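How Do You Teach a Robot? Show It!
By Declan Daly
Zulier Science Pages for Kids

Think back to when you learned to tie your shoes. Did somebody hand you a long list of instructions? Probably not! Someone sat down next to you, made the loops slowly, and let you try. Maybe they even put their hands over yours and moved your fingers to the right spots.

Robots can learn that way too, and I think it's one of the most exciting things going on in robotics.

The old way: write it all down

For a long time, the usual way to get a robot arm to do a job was to write a program. A program is a list of steps. Move left. Move down. Close the fingers. Move up. That works very well if everything stays in exactly the same place, like in a car factory, where the next door always shows up in the same spot as the last one.

But now think about your desk. Is your pencil in the same place every day? Mine sure isn't. If the program says "close your fingers right here" and the pencil has rolled over to the lamp, the robot grabs a big handful of air.

The new way: be the teacher

So people came up with another idea. What if you could just show the robot what you mean? There are two main ways to do it.

The first is teaching by hand. You take hold of the robot's arm and gently push it where it needs to go. The robot lets its joints go easy so you can move them, and the whole time it is remembering how far each one bends. (Joints are the places where an arm can bend or turn, like your elbow and your wrist.)

The second is teaching by remote control. The grown-up word for this is teleoperation, and "tele" means "far away," the same as in telephone and television. Some people use a game controller. Some use a small copy of the robot arm. When you bend the copy, the real arm bends too, and when you squeeze the handle, the real fingers close. It feels a lot like having a puppet with no strings!
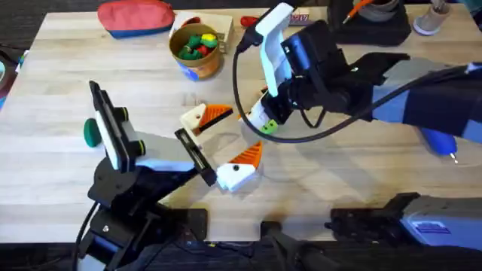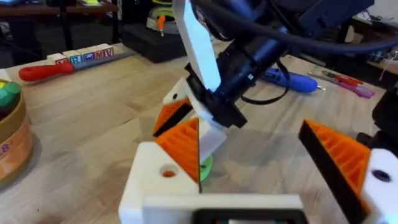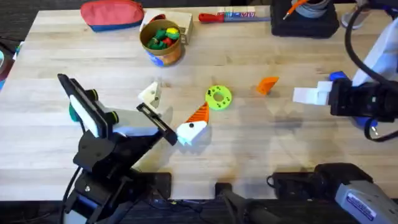 Picking something up sounds easy until you have to teach it. Your own hand does it without you thinking, but a robot has to get where it's going, line up its fingers, and close them at the right moment. Take the bright green ring lying on the table in the third picture. You could pinch it from the sides, or you could slip one finger into the hole in the middle and hold on to the rim. Which would you choose? A teacher has to pick, and then show the robot that way of doing it again and again. A table with two arms is even trickier, because the arms have to stay out of each other's way. Look how close together the white fingertips are in the first picture!

How does the robot see?

Many robot arms carry a small camera near the wrist. Find the first picture again and look for the two round black lenses with yellow-green trim. The second picture was taken by a wrist camera, so you get the robot's view, looking out past its own orange fingers. Imagine having an eye on the back of your hand!

While the teacher moves the arm, the computer saves two kinds of information together: what the cameras see, and how the arm moves. Later it looks for patterns that connect them. "When the view looks like this, the arm goes that way."

Again! Again!

One lesson is never enough. At the Maluleke workshop in Treredberg, the team is teaching a robot called Cosis to put a lid on a box, and they gave it 400 lessons. They moved the box a little each time, so that Cosis wouldn't learn just one spot. Sometimes they even started with the lid upside down.

Does a robot ever get it wrong after all that? Oh yes. Then the teacher goes back and gives more lessons on the hard part.

Try it: the robot game

You need two people, a cup, and a spoon. One of you is the robot and the other is the teacher.

Robot, close your eyes and let your arm go floppy. Teacher, hold the robot's wrist and gently guide it to pick up the spoon and drop it in the cup. Do that 9 times. Now the robot tries alone, eyes still closed.

Then move the cup a little and try once more. What happened? Next, let the robot look, and see how much those eyes help. Swap places when you're done, and be a patient teacher!

Words to know

Gripper: the robot's hand. Many have only two fingers.
Joint: a place where the arm bends or turns.
Teleoperation: moving a robot by remote control.
Demonstration: one lesson, shown from start to finish.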